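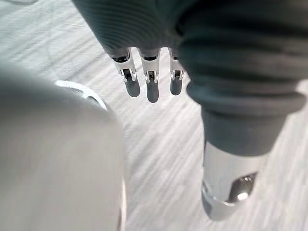

Week 4: Finding the scene inside the anecdote

Short Nonfiction Workshop, Clesberg Adult Education
Handout for 24 October 2025

Hi all. I promised to type up my notes from the board, seeing as my handwriting gets worse the more excited I am (and I got very excited about Zerkness). I've added a few things I forgot to say out loud, plus the homework, which has changed a little.

What we mean by an anecdote

An anecdote is the version you tell at dinner. You've told it so often that it has a shape already, with the laugh in the same spot every time. The trouble is that the dinner version leans on your face and your hands and on the fact that people at the table like you! A reader has never met you. So when you write "and you can imagine how my aunt took that," the reader can't imagine it at all.

A scene slows down. There's a place, there are people in it wanting things, and time passes at something close to the speed it passed in life. You don't need to write the whole essay this way – please don't, I'd never get through the stack – but each piece needs at least one moment where we're standing in the room with you.

Three questions I ask of every draft

Where does the clock start? Most of your first pages start too early. Several of you begin with waking up, then breakfast, then the drive. Try starting at the door of the place you were driving to.

Who wants something, and from whom? It can be tiny. In the ferry piece we read together, the narrator wants her brother to put his phone away, and that's enough to carry two pages.

What did you not know yet? I'd underline this one twice if I could. The you on the page doesn't know how it ends, and the you at the keyboard does. If the second one keeps interrupting, the reader stops worrying.

The Zerkness exercise

For anyone who missed class: Zerkness is the made-up town we use when somebody's real hometown is getting in the way. You take a true event, move it to Zerkness, and write 700 words without checking a single fact. Then you move it home again and put back what was true. I know it feels like cheating. You never hand in the Zerkness version as nonfiction, it's only scaffolding, and it's surprising how often the dialogue loosens up once you stop worrying about which street the bakery was on.

A word on remembered dialogue, as it came up again. Nobody has a transcript of their childhood. What I look for is speech that's faithful to how the person talked and to what was meant, and a narrator who tells me when the memory is thin. "I think she said" is a perfectly good phrase. Use it once or twice, then trust it.
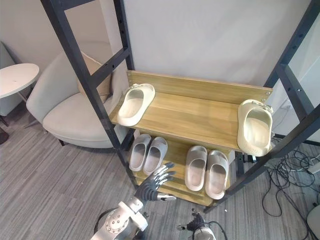 Sorcha Mulligan objected that if you admit to a shaky memory even once, the reader starts doubting everything else, and she'd sooner leave the line out than flag it. I've been chewing on that ever since. I think she's right about the small stuff – if it doesn't matter whether your uncle said "soon" or "later," pick one or cut it. Where I'd push back is on the lines the whole piece hangs from. If the essay turns on what he said, and you aren't sure what he said, then your not being sure is part of the story and I want it in there.

We didn't settle it, so bring opinions next time!

Cutting

My own longest draft of the essay I read you was 2612 words, and the one that got printed was far shorter. What went, mostly, was me explaining. Look for the sentence right after your best image. If it tells us what the image meant, try the page without it.

Reading and homework

Read the first two essays in the Paketti packet (the stapled one, not the loose pages). Pay attention to where each writer jumps in time and what word they use to do it.

Rewrite your opening so that it starts later. Keep the old one, we'll compare.

Pick one paragraph of summary from your draft and turn it into a scene, one page at most.

Partners swap drafts before class. If you're in Woo's group, send yours to the whole group, please, so that everybody has something to read.

Final pieces are due in December, and I'll hand around a sign-up sheet for reading aloud. Reading is optional, but do think about it.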